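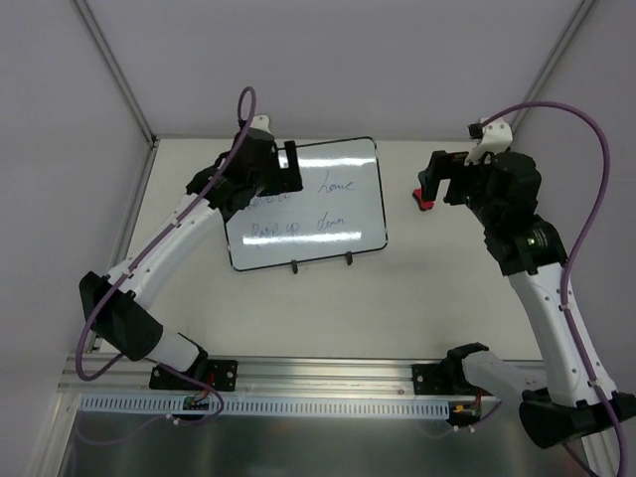 Small whiteboards on the table: who still uses them?
Household and Desk forum, page 1 of 1

magsi_home
September 2022
Hello all. I want to buy a small standing whiteboard for our kitchen table, the kind with rounded corners, a thin black frame and little feet at the bottom. My plan is to write there a few words for the day and wipe it in the evening. My husband says paper is enough. My questions: does it stand well, and can you read it under a ceiling lamp? Our lamp is strong and I am afraid of the shine.
Mekdes Tufa

Stemby31
The shine is the real problem. I have a glossy one and from my chair I see white stripes over the words. If it leans back on its feet, it catches the light even more. I turned mine a little to the side and now I can read most of it.

oldpencil7
Your husband is right. I had two of these boards and gave both away. A block of paper does not shine, does not fall, and next week you can still find what you wrote.

Flurkmont_K
I don't agree with oldpencil7. Paper stays on my table until there are 31 sheets and I read none of them. With the board I must choose, because there is only space for two rows if I write big. Blue marker is good for me, but please test it in a corner first. One cheap blue marker left a shadow that I could not remove with a dry cloth.

magsi_home
Thank you. Two rows is fine, I write short. Flurkmont_K, how did you remove the shadow in the end?

Flurkmont_K
I wrote over it with a fresh marker and wiped it at once. I did this three times and then it was almost gone.

oldpencil7
Three times! With paper, zero times. But all right, I see I am alone here.

Stemby31
One more advice about the feet. Mine are small and the board slides if I push hard with the pen. I hold the top corner with my left hand when I write. My daughter put a bit of rubber under each foot and it is better now – not perfect.

Devimham
I bought a matte one for this reason. Less shine, but it is harder to clean, so you pay in another way. For a kitchen I would still take the glossy type and move the lamp.

magsi_home
We cannot move the lamp, but we can move the table a little. I will buy the glossy one and try it near the window side first.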